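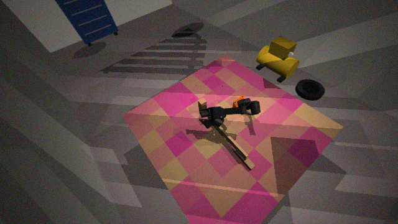

Lowell Frerichs
Pasture and equipment coordinator, Plornotgate Horse Farm
Nov 1, 2021

To: Junumari small farms list
Re: Round bale feeders and hay waste

On the feeder question from last week:

> We have 6 horses on one dry lot and are feeding round bales
> with no ring. A lot of it ends up under their feet. Is a
> feeder worth the money, or should we just put out less hay
> at a time? Also, does anyone net their bales?

We went through the same thing two winters ago. Putting out less hay did not help much, as the boss mare ate and the others stood around. We bought a used ring for 80 dollars from a place over in Proltanside and it paid for itself before February. Get one made for horses. The cattle type has a top bar that rubs their manes off, and a horse can get hung up in it.

Set it on high ground and move it every time you put out a new bale. We left ours in one spot the first year and had mud over the fetlocks all the way around it. The old hay and manure had to come out with the skid steer in spring.

We do net now. A net slows them down and a bale lasts longer, but check it daily for holes. If any of yours wear shoes I would skip the net unless it is inside a feeder with solid sides - ours are all barefoot.

One more thing. Weigh a bale if you can. We were paying for 505 pound bales all fall, and the first one we put on the scale came in at 361. The seller made it right, but I would not have known to ask.

I have a spare net with one patch in it if you want to try it first. Pickup only, any evening after chores.

Lowell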